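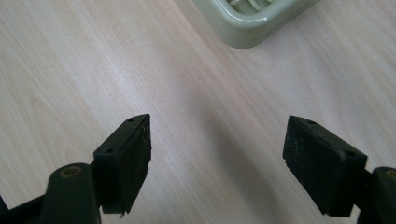

I've been meaning to write something about pad wear for a long while now, and what finally pushed me was a disagreement with Bernice Sowah over lunch, one of those good-natured ones that goes on well past the sandwiches. She thinks our field has too many rules for hand-held gripper work already. I think we have plenty of rules and that hardly any of them are about the part that touches the world. (We get along fine, by the way. She read this before I posted it and still disagrees with most of it.)

Let me start with where we both stand. When I joined Kollaneck, the guide for people recording with hand-held grippers ran to 56 pages. It covered file naming, lighting, how to hold your elbow, what to do if a phone rang, and how many seconds to wait before the first move. It had a lovely long section on calibration. On finger pads it had one line, which told you to make sure they were "in good condition," and I have thought about that phrase more than I'd like to admit. A pad with a light scatter of dust on its face looks to me like a pad in good condition. To Shiuli Mondal, who trained me, it was a pad that needed a wipe before anybody went near a glossy plastic dish with it. And we were both following the rule!

Rubber is a humble thing and I suppose that's why it gets skipped. But think about what we're asking of it. Somebody reaches across a table for a little tray with a rounded, slippery lip, closes the fingers, and lifts. If the pads are clean, the grip takes with a light squeeze. If they're dusty, the person squeezes harder, or comes in from a different side, or has a second try, and people do this without noticing at all. Then all of that goes off as an example of how trays ought to be picked up. I have sat and watched 24 recordings in a row by one very capable person and seen the squeeze creep up from start to finish, and when I asked him about it he had no idea.

So my case is for a plain written standard for contact surfaces, shared between teams, and short enough to fit on a card. Wipe both faces at the start of every session and again after every 200 grasps. Look along the lower edge of each pad for chips. Swap pads in pairs, never singly, and write down the date you did it. If a speck won't come off with the cloth, note it and carry on. That last one is Shiuli's, and I've come to think it's the wisest of the lot, since a rule that stops the work over every fleck of lint will be quietly ignored by the second morning.

Bernice's objection is a fair one and I want to give it proper room. She says real hands are dirty, real kitchens are dirty, and a robot that has only ever learned from spotless rubber is going to be useless the first time it meets flour. She'd let the pads go where they go. She was at Viravent for years before she came to us, and she saw what happens when a checklist grows: people tick the boxes in one go at the end of the day, and then you have worn pads and false records too, which is a good deal worse than worn pads alone.

I agree with her about the kitchens. I'd be delighted to have dusty pads in the mix, and worn ones, and even the ones with a nick out of the corner. What I'd like is to know which is which. When we went back through one old batch of 232 sessions, there was no way to tell what state the rubber had been in for any of them, and so nothing could be learned from the difference. Variety you've recorded is a gift to whoever comes next. Variety you haven't is a puzzle you've left on their desk.

As for the checklist that grows, well, she has me there, a little. Every standard I've ever been fond of got fat. My only answer is that a rule should cost something to add. At Kollaneck we've started asking that anyone who wants a new line on the card pick an old one to take off, and the arguments this starts are slow and wandering and, I think, some of the most useful hours we spend. We dropped the phone rule that way. We very nearly dropped the one about elbows, and I would not have missed it.

I'd also like to see the people who do the recording hold the pen. Too much of what gets called good practice is written by folks (me included, these days) who haven't squeezed a trigger handle in months. They know which pad is starting to slip long before the numbers show it. Ask them what they check when there's no card at all, and start from there.

Bernice has asked for a month of sessions without the card, to compare. I've said yes, as long as the swap dates still get written down.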